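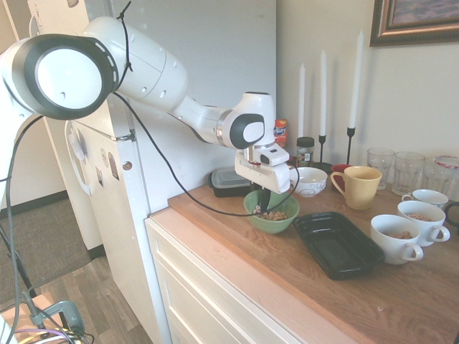 Figure 7.1 A gripper finger reaching into a green bowl on a kitchen counter. Two of the white teacups hold a few brown pieces each.

Chapter 7
Planning When the Goal Is Loose

Up to now our planners have been given tidy goals: a joint angle, a point in space, a box set down on a marked square. Kitchens are much more fun. Ask an arm to share out a snack between some cups and you have a problem that is easy to say and surprisingly rich to write down. How much is a share? Which piece should the finger go for first, when every touch shifts the heap? And what is the software to do about a cable that hangs in a long curve right beside the bowl?

The last of these is where many students lose an afternoon. In the Trista planner, which we use from this chapter on, the arm is modelled as a chain of rigid links and the cable is not modelled at all. Section 7.2 adds it as a soft keep-out region - a cheap trick, and a lovely one - that makes a path near the cable cost more without ruling it out.

Section 7.3 turns to the heap. We stop tracking single pieces and treat the contents of the bowl as a surface with a height at each point, stored on a 20 by 20 grid. The Flavport exercise files contain 633 recorded bowl surfaces to try your code on, and a good depth filter will get you further than you might expect.

Section 7.4 joins the two parts together and lets the planner choose again after each grasp. Before you begin, make sure you are happy with cost functions (Chapter 3) and sampling. You will be drawing over 1000 candidate paths for a single reach, and watching the poor ones drop away is one of the real pleasures of this subject.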